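4.2 Does the order of laying matter?

Household manuals treat the order in which a place is set as settled. Mat first, then plate, then cutlery from the outside in. The claim usually made for this order is that it saves movement, and it is repeated in the Skurkum handbook and in the older Thygesen guide without a single measurement behind it. We doubted it when we began and we doubt it more now.

Our 177 settings were laid on pale wooden tabletops with no cloth. Bare wood is a poor surface to work on if you want people to line things up. There is no printed edge and no seam, and the grain gives only weak help.

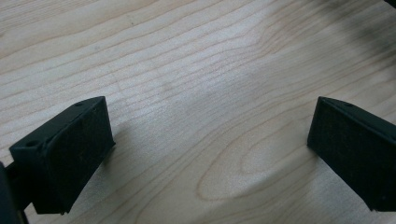

Without a fixed mark, people fall back on the edge of the table or on whatever was put down before. This is the strongest case that can be made for laying the mat first, and we accept it as far as it goes. A mat gives the plate a center. It does not follow that the plate must come before the knife, or that a fork laid last will be any straighter than a fork laid second.

Lukumay (Obadia Lukumay, personal communication, February 2023) has argued that the plate acts as a "second mat" and that cutlery laid against it drifts less. We looked for this in the Hanix and Flomis sets and could not find it. Drift in the fork was the same whether the plate was down or not, within the 3 mm we could read with any trust. A larger sample, say 1,000 settings, might show a small effect. We would still ask why a dinner guest should care.

The usual descriptions also assume that the sitter faces the plate with a piece on each side. Seen from another side of the table, the same layout has the knife beyond the plate and the fork in front of it, both lying crosswise. Several of our raters marked such settings as wrong until they were told where the diner would sit. Twenty ratings were thrown out on these grounds, and we suspect that earlier studies, which do not report seat position at all, kept theirs. 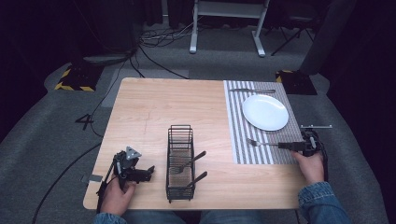
Figure 4. Place setting on a striped mat, with the knife above the plate, the fork below it, and further utensils in the wire basket.

The basket deserves more attention than it gets. Where it stands decides how far each piece has to travel, and moving it changes that distance whatever order the pieces are laid in. The handbooks say nothing on where to put it. Until a study holds the basket in one spot and varies only the order, we see no reason to prefer the traditional sequence on grounds of effort. It may be worth keeping as a habit, but that is a separate claim and should be argued separately.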